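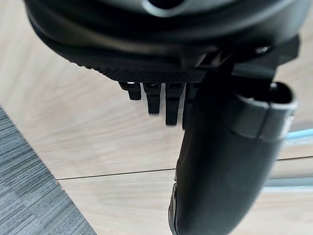
I own a lot of small things that don't live anywhere. Chargers, a portable speaker, a box of something blue I keep moving from one surface to the next, a tape measure that turns up in a different room every time I want it. I've been calling this "lived-in" for years. Then in May I tried to find a spare charging cable before a trip, gave up after 17 minutes, bought one at the airport, and came home to find the old one draped over the back of a chair. So, fine. Time to fix the cabinet!

The cabinet is a low wooden one from Pundby, which used to have a showroom out by the highway and now mostly sells through Tronetti, the secondhand furniture place on my side of town. I paid $177 for it, delivery included, and I remember thinking that was a lot for something that would sit against a wall on the carpet and hold junk. It has held junk beautifully ever since. The trouble was that it held all of it in one heap, and whatever I needed was always at the bottom of the heap and toward the back.

My first idea was to buy a bigger cabinet. I think that's everybody's first idea. I spent a whole evening with a cup of tea and the Tronetti listings, measuring the wall in my head (never do this, my head is off by a foot), and I had pretty much settled on a tall thing with glass doors when it dawned on me that glass doors would mean looking at the heap all day. I closed the laptop and went and sat on the floor in front of the cabinet I already had.

If you've never sat on the floor in front of your own furniture, try it. You notice things. I noticed I'd been using the inside as one big hole when there was a perfectly good shelf in there with a divider standing up in the middle of it. Two cubbies! I had been stuffing things in across the top of both and letting them slide down wherever they liked.
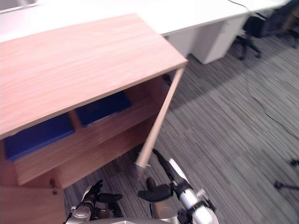 Bins were the obvious answer, and I went with blue because I wanted to see them against the wood without having to crouch and squint. One per cubby. I'd love to tell you I came up with a clever system for what goes where, but the left one is for things with cords and the right one is for things without, and I've stuck to that longer than I've stuck to anything with a label on it. The space under the shelf I leave for whatever is too big or too odd for a bin.

About labels, by the way. I did try. I bought a pack, wrote them out in my good handwriting, stuck them on, and within a week the one that said BATTERIES was sitting over a bunch of birthday candles and a bicycle pump. Cords and no cords, I can remember that half asleep.

The other thing I changed was the order I do it in. I used to start by pulling everything out and making a huge pile in the middle of the carpet, and then of course I'd get tired, and the pile would stay there through dinner, and people would step around it politely. Now I start with the cabinet door open and I bring things over a few at a time. Pick something up, decide, put it in. If I can't decide, it goes in a shopping bag by the door and I look at it again on Saturday morning with coffee. Most of the bag leaves the house. I did the first proper round in 5 rounds of this, spread across a week, and I never once had to step over anything.

And look, there's a lot to be said for clearing the stuff around the cabinet while you're at it. Chairs are terrible for this. I had a jacket on the arm of mine that I'd stopped seeing altogether, and a tote bag hung off the other side, and under them a coating of dust that I'm not going to describe in a magazine. I went over all the black plastic I could find with a damp cloth and an old toothbrush, which is the only tool I've ever found that gets down into the little ridges and gaps. 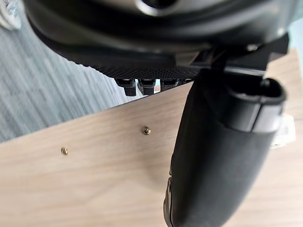 Small black tabs under a textured panel. Bring the toothbrush.

I should say something about tools, because people ask. You need next to nothing. The toothbrush, the cloth, a decent flashlight for the back of the shelf. I also had a hinge that groaned every time I opened the door, and I took that question to El Sherbiny, the repair shop next to the bakery, fully expecting to be sold something. They told me to tighten the screws first and come back if it still bothered me. It took me 2 minutes and I felt ridiculous the whole way home with my bread.

What I did spend money on was a little tray from Wirkine, the felt kind, meant to sit in a drawer. It doesn't fit a single drawer I own. It fits the bottom of the left bin as if somebody had cut it for the purpose, though, and now the tiny adapters stop working their way underneath everything else. I keep looking in there just to admire it, which my family finds a bit much.

The hard category, for me, has been the things that get used nearly every day. A speaker that goes from the kitchen to the bathroom to the yard doesn't want to be in a bin. If I put it away properly I forget it exists, and if I leave it out it gathers friends: first a box, then the mail, then somebody's sunglasses. I've gone back and forth on this more than on anything else in the house, and I asked about it in this column last time around, hoping for help.
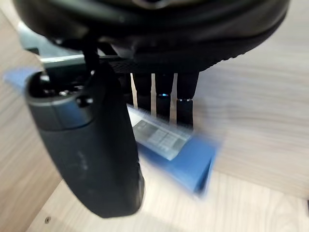 Stop putting the speaker away at all, one reader wrote back, and give it a hook by its strap, somewhere you walk past on the way out. She hangs hers at shoulder height and says the rule in her house is that a thing with a strap never gets to touch a flat surface, because flat surfaces are where stuff goes to breed.

I've put a hook up next to the cabinet and I'm trying it. So far it's holding the speaker and, as of last night, the tote bag.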